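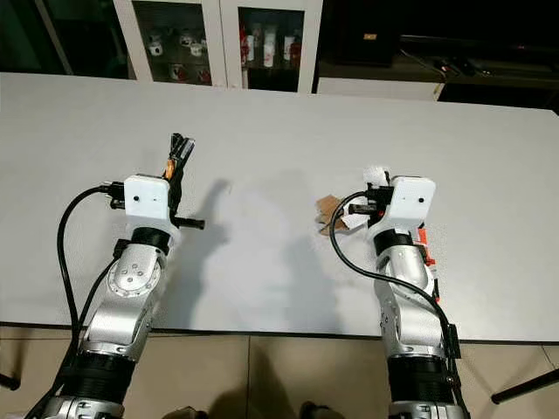 The big white table, with the glass-door cabinet behind it. Mugs on the left, bottles on the right.

From: Pacita Samonte
To: Purnden shared rooms list
Subject: Re: [purnden-rooms] Packing paper and cardboard on the big table

Hello all,

Thank you to Rizvi for the message, which I quote below so that I can answer each point in its place. I am sorry that my answer is long. I prefer to write it one time completely.

> I came in at 7 to lay out the Nedthorpe order and there was
> cardboard on the white table again. Can we please agree who
> clears it? I don't mind doing it sometimes but I would like
> to know when it is my turn.

I agree with you. My proposal is that the person who opens a box also clears the box, on the same day, including the small pieces. The small pieces are the real difficulty. A whole box is easy to see and everybody takes it away. A torn corner of brown cardboard stays for a week.

In the photo you can see a crumpled piece of brown cardboard and also a crumpled white tissue. For me these are two different kinds of waste. The cardboard goes to the flat stack beside the back door, and it should be pressed flat before, also when it is small. The tissue goes in the general bin. Please do not put tissues in the paper sack. The collection company refused our sack in March for this reason, and I had to sort it by hand, which I do not wish to do again.

> Also is it OK to wipe the table with the blue spray? Somebody
> told me no.

It is OK, but please use only a little and dry the table after. The white surface shows every line when the spray dries alone. For marks of tape, use warm water first and wait some minutes. Please do not scratch with a knife. There are already two scratches near the window side and I look at them every day.

> Third thing, the mugs. Are the ones in the cabinet for us to
> use or for the orders? I took one and then I felt guilty.

Please do not feel guilty, it was not written anywhere. The white mugs with the red designs, behind the left glass door, are for orders and for showing to visitors. The mugs for our coffee are in the kitchen, on the shelf over the sink. If you have already drunk from one of the cabinet mugs, keep it in the kitchen and tell me, so I can correct the list. By my list we had 68 mugs at the last stock check, the boxes in the store room included.

The white bottles with red labels, behind the right door, are also stock. When you take bottles for an order, please take from the front and then move the others forward. I know that this looks like a small thing, but with empty places in the front row the cabinet looks half sold.

> Last one: do we still need tissue around every mug? It makes
> such a mess.

For the Nedthorpe orders yes, one sheet for each mug, and one more folded inside. They asked for it in writing. For the Lirnix orders we can stop, their boxes have dividers now. I have 43 sheets left in the open pack and I will order more before the end of the month. Sheets that are crumpled but clean can be used again for the inside of a mug, so please look at them before you throw them.

If you have a different opinion about the clearing rule, please answer to the list and not only to me. Without objections I will print it and put it on the side of the cabinet, not on the glass.

One more question from my side. The roll of wide brown tape is missing from the drawer under the table. Did somebody take it to the store room? I need it for order 932.

With kind regards,
Pacita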